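Galería: la despensa de Etine

¡Por fin orden en la despensa! Empezamos la serie con los sobres y los tarros, que son lo que más se mueve de un estante a otro. Las fotos van sin retoques y con lo que había a mano — nada de decorados.

Foto 21. Sobres y tarros
Los tarros de tapa amarilla a un lado, el sobre TACO al otro y los demás paquetes en fila sobre la mesa. ¡Me encantan esos marrones y naranjas junto al blanco de las cubetas!

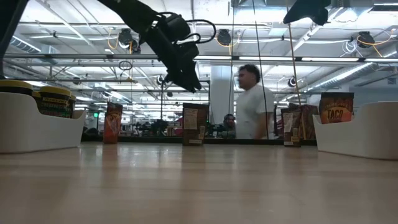
Próxima entrega: Tonport
En agosto toca la despensa de Tonport, con legumbres, harinas y una colección de especias que tengo unas ganas enormes de enseñaros. Las galerías anteriores, Gatulell y Hopkin, siguen abiertas en el archivo.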